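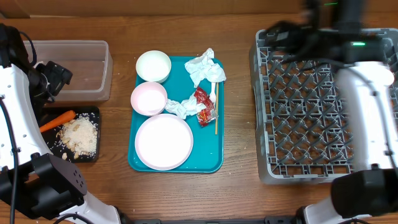 Plostia Tray Clearing, data card

Welcome, and thank you for taking an interest in our messy lunches. Plostia is a collection of recordings of two robot arms working at a table, made to help answer a question that comes up at pretty much every family dinner once people hear what we do for a living: can it do the dishes yet? Our answer so far is "some of them, slowly, with a person standing by," and we would love for you to help us improve on that.

What's inside

There are 1042 episodes in this release. Each one covers a single cleanup: dishes go from the tray to the rack, trash goes in one container, and food scraps go in another. The 18 layouts differ in where the bowls, plates, napkins and wrappers start out, and the arms are driven by a person the whole way through (Kanako Tanabe and Tetsuya Miyazaki did most of the driving, and they have our lasting gratitude for their patience with chopsticks).

We kept 123 episodes in which something went wrong, such as a dropped fork or a plate that ended up leaning on the pegs instead of between them. Please don't throw these out before you've had a look! Stelios Stamatopoulos argued for keeping them from the start, and they have been the most useful part of the set for our own work on recovering from mistakes.

What we've learned about the chore

Bowls are pretty friendly. Large plates are harder than they look, as a gripper has very little to hold onto when the rim sits low on a tray. Napkins bunch up differently every time, and a thin chopstick lying flat can take longer than all the rest of the dishes put together. Loose rice is still beyond us, and a wet sponge would do a far better job of it.

Known limits

Everything was recorded at one table in one room, with clean rack space always available. There is no running water, no scrubbing and no stack of greasy pans, so a model that does well here is still a long way from a real kitchen. Seven episodes have a short gap in the left arm's joint readings; they are listed in the notes file.

Questions

Write to So-ying Tsao, who looks after the files, or to Masaru Kaneko for anything about the arms. Fixes to the labels are very welcome, and we go through them on Saturday mornings. The next release is planned for May.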